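Zinley Snack Sorting Set-Up, Section 5: Clearing the Table Into the Bin
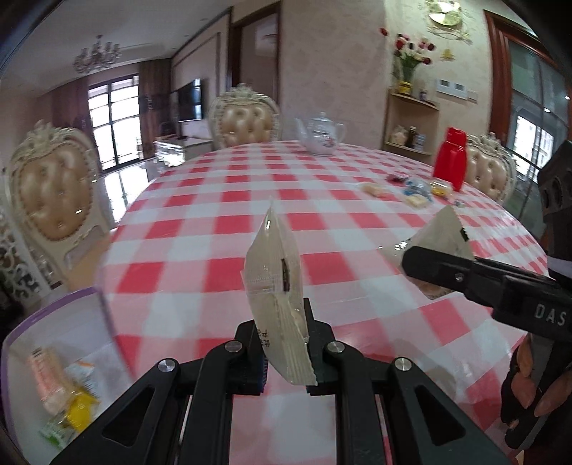

Start with the cloth. Wipe-clean covers go on shiny side up, pulled flat from the middle out, then smoothed over the edge so nothing slides. Small wrinkles near the side are fine, like the ones on the red, pink and white check, just don't stack packets on them. Bin goes beside the table, low left, open side up. See-through kind is best, you can tell whats in it without digging. The one with the purple rim has a few packets in already and the yellow one still shows.

You need:
Round table, cleared of dishes
Wipe-clean cloth
One bin, see-through
Marker and tape for the label

Steps

1. Tip all the snacks out on the far side of the cloth. Spread them. Keep the near side free to work on.

2. Check each packet is sealed. Press lightly in the middle. Air leaking out = eat today or toss, not in the bin.

3. Read the date. Anything past it, out. Anything ending before December, set to one side for the front of the bin.

4. Long packets first, flat along the bottom. Then the short fat ones on top.

5. Pick up by the crimped end where you can. Squeezing the belly breaks crackers.

6. Stop at the rim. Overfull bins don't slide back on the Lakton shelf.

7. Label the short side: what's in it, date packed.

Note: Lakton shelf clearance is 23 cm. Measure your bin before you fill it, not after. (Rhun Prosser's tip, he had to unpack the lot.)

Note: mixed sweet and salty is OK if everything is sealed. Strong smelling stuff gets its own bin.

Caution: nuts. If anyone in the house has an allergy, seperate bin, separate label, top shelf.

Caution: no packets near the stove or on a sunny sill. Chocolate goes first.

Refill when you're down to the bottom layer. Wipe the bin out before you do, crumbs bring ants.

Missing a label sheet? Ask Natália Paulík, spare sheets are in the Surnanden box. Section 6 covers the drink shelf.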